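Section 3: Filling and Sorting the Firkasside Block Bin

By now the bin is standing level and has stopped smelling of the warehouse. If it hasn't, go back to Section 2 and open a window.

What belongs in the bin

The Galbraith set comes as long rectangular blocks in red and dark green. Count them before you start. People who skip the count always remember it later, usually on their hands and knees.

NOTE: Older Finden blocks are slightly thicker. They fit in the bin perfectly well and will ruin every stack you make afterward. Keep them in their own box.

Loading the bin

1. Wipe out the bin with a dry cloth. Grit on the floor of the bin scratches the blocks, and the blocks return the favor.

2. Lower the blocks in by hand, one color at a time. Do not tip the carton over the rim. Preben Eskildsen tested this method for us on a Wednesday and the whole building came to see what had happened.

3. Spread the blocks over the floor of the bin with your palm. You want a loose scatter with a few blocks touching and a few off by themselves. Resist the urge to line them up. Lining up comes in Section 4, and you will be sick of it by then.

A starting load of six, with three of each color, gives you plenty to sort without burying anything. The red block out by the right wall and the green one standing apart from the cluster are the easy picks. The two greens that touch deserve a little more thought.

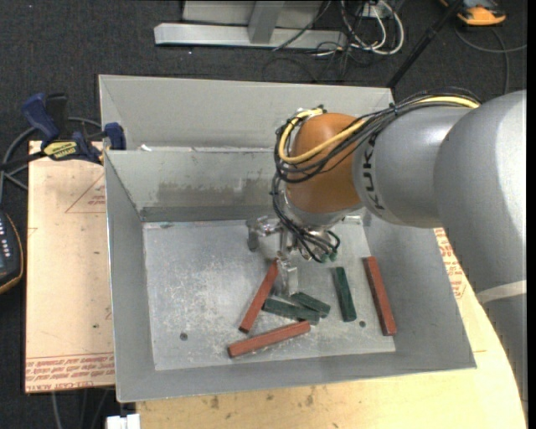

Sorting by color

4. Take the loners first. Every block you remove gives you more room around the rest.

5. Next, take whatever lies on top or leans on a neighbor. Lift straight up. Dragging a block sideways turns one problem into several.

6. Leave anything lying along a wall until last, then slide it toward the middle before you pick it up. Fingernails are not a tool, whatever the previous edition of this manual said.

7. Put reds in the left Kallix tray and greens in the right. You may swap the trays if you like, but relabel them, and tell whoever has the next shift.

CAUTION: Never lean on the rim of the bin while reaching in. The rim is there to hold blocks.

CAUTION: Do not stack loaded trays more than 2 high. The third one will look fine until you turn your back.

If the count comes up short

Check under the bin, then inside the carton flaps, then in your own apron pocket. Wait 20 minutes before ordering replacements. Ketill Ragnarsson, who handles spare parts, has noticed that most missing blocks are found shortly after the order goes out, and he does not take returns on singles.

Replacement blocks are sold by color. Please say which color you need. "The other one" has been tried.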